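Speaker notes — "Three Grippers, One Bin"
Nilton Ríos, 6/20/23
Slot is 25 minutes plus questions. Slow down on the wrist camera part, I always rush it.

OPENING

Hi everybody, thanks for coming. I'm Nilton. Amparo Espinoza did at least half of this work and all of the good plots, so if you like a plot, tell her.

Start with the question straight away. We have a KUKA arm and a bin with mixed stuff in it, and we wanted to know which gripper we should bolt on the end and leave there. Sounds like an afternoon's job, right? It took most of the spring and I loved nearly every minute of it.

(Pause. Ask who has done bin picking. Usually a third of the hands go up. Ask who still enjoys it. Fewer hands.)

The three candidates:
Flelar — two-finger parallel gripper, electric, thin steel tips.
Cunex — single suction cup on a short spring-loaded stem.
Bisht — soft three-finger gripper, runs on air.

All three went on the same arm with the same bin and the same controller. Plalari is our own software, it picks the grasp point and plans the path. Say clearly that Plalari was frozen for the whole comparison. People always ask whether we tuned it for one gripper and we didn't. We tuned it before, badly, for all of them equally (should get a laugh).

HOW WE RAN IT

One try means: camera looks, Plalari picks a point, arm goes in, gripper closes or sucks, arm lifts, arm moves to the drop tray. It's a success if the item reaches the tray. If it falls on the way that's a miss, even when the lift was beautiful. Amparo insisted on that rule and she was right. I argued against it for a week.

In total 1582 tries. We threw out the ones where the controller stopped for a reason that had nothing to do with the gripper, mostly a safety stop when somebody leaned in too far, and that leaves 1428. Every number after this is out of 1428. Say it twice!

The item set is 43 different things. Bagged items, small metal parts, blocks, shiny cylinders, stuff in crinkly wrap. We kept the nasty ones in on purpose. Anybody can pick foam cubes.

Now bring up the big picture and let it sit for a few seconds before talking.

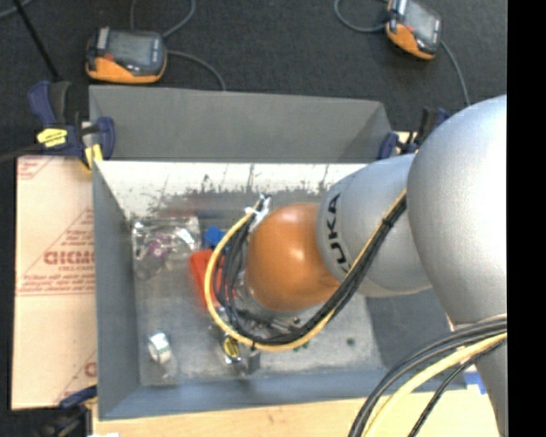 PART 2: THE BENCH

Point at the cables first, it's my favorite part. Look at that yellow one going around the orange joint. The loop is there so the wrist can turn without the bundle pulling tight. Finding a good loop length cost us days. Too short and the last joint fights it. Too long and it hangs down into the bin and hides things from the camera, and then Plalari starts planning grasps on a cable. (It really did. It was very confident about it.)

Then the bin. Clamp your bin, folks! Our first week of data was useless when we compared it with the second, and the whole cause was the bin creeping a little each time a finger bumped a wall. Now it gets clamped before anybody starts the arm. Cheapest improvement in this entire talk.

Then the contents. The clear bag with the purple item in the back is the one I want people to look at. Bright reflections all over the plastic, close to a wall, and the thing you want is inside a loose skin. Every gripper has an opinion about that bag. The little silver and white cylinder toward the front has the same trouble, it's shiny and there's clear wrap below it.

RESULTS, GRIPPER BY GRIPPER

Flelar. Great on blocks and small metal parts. It fits into gaps where nothing else goes. The trouble is walls. The tips are thin but the body above them is wide, so near a wall the arm has to tilt, and when it tilts the cable loop moves, and now you're back to the cable problem. Mention that opening the fingers only as wide as needed helped a lot. It used to open all the way every time and knock the neighbors over.

Cunex. I expected to be bored by suction and I take it all back. It's fast, it's simple, it needs one good flat patch and that's it. On smooth boxes it hardly ever missed. On crinkled bags it leaks, you hear the hiss, and then it's a coin flip. The softer cup was much better on bags and slightly worse on everything heavy. If anyone wants cup hardness details, send them to Amparo at the break.

Bisht. The crowd favorite. It closes around a bag like a hand and it forgives a bad grasp point, which matters when the depth image is full of holes. Slow, though. Filling and emptying takes time, and it's bulky, so corners are hopeless. We replaced 5 fingers over the whole run, all worn at the same spot near the base. We've told the maker and they were very nice about it.

THE CAMERA SURPRISE

(Slow down.)

Halfway through we tried a second view, with a small camera at the wrist plus the fixed one. I was sure this would help suction most. Wrong! It helped the parallel gripper, by a lot. My best guess is that the fingers care about what's beside the item, and from one fixed spot you never see one side of it. Suction only cares about the top, and the fixed camera sees the top just fine. It's a guess. We haven't tested it properly and I'd be happy to be corrected from the floor.

Show the plot with the two curves. Don't read the axis labels aloud, just say higher is better.

SO WHAT DID WE KEEP

The suction gripper is on the arm as the default, with the soft cup. Flelar goes back on for small metal parts. Bisht lives on the shelf for bag days. We're looking at a quick tool changer for June so we can stop doing this with a hex key, and Amparo wants to let Plalari choose the tool by itself, from the first camera image. I think that's a terrific idea and also a lot of work.

IF THERE'S TIME

The force sensor story. Short version only: we zeroed it with the wrong gripper mounted and for two days everything weighed the same.

QUESTIONS I EXPECT

Why not a combined suction and finger tool? We'd like to try one. Weight at the wrist is the worry, plus one more air line in that bundle.

Can we have the data? Yes, the 1428 tries with images and grasp points. Come and give me your email.

Cycle time? Backup slide 3. Suction is quickest, soft fingers slowest, and the gap is bigger than I'd like.

Thank Amparo again, leave the bench picture up while people ask.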